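Bedding Care FAQ
Sorance Home Textiles
Updated 7 Jun 2025

What thread count should I order?
For plain cotton percale, anything above the entry grade is adequate. Very high counts usually reflect multi-ply yarn.

How much will cotton sheets shrink?
Allow up to 3 percent in length on the first wash. Tavdale fitted sheets are cut oversize to allow for this.

Can dark clothing be washed with light bedding?
No. Wash navy and black items separately until the rinse water runs clear.
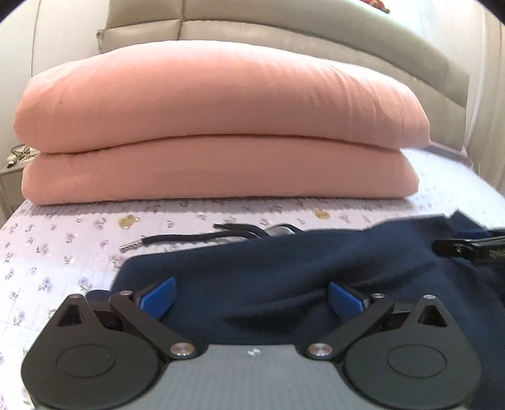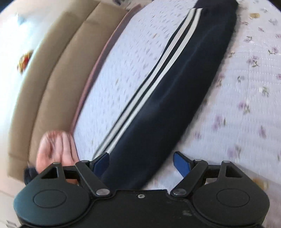 A customer in Kundden wrote that her printed sheets still faded after a full summer of cold washes, and asked if line drying was the cause. Direct sun does fade reactive prints. Dry them in shade, inside out where possible.

How often should pillows be replaced?
Polyester fill: every 2 years. Fold the pillow in half; if it stays folded, replace it.

Do you ship samples?
Yes. Fabric swatches leave the Mahasneh warehouse within 3 working days. Orders are limited to 20 swatches.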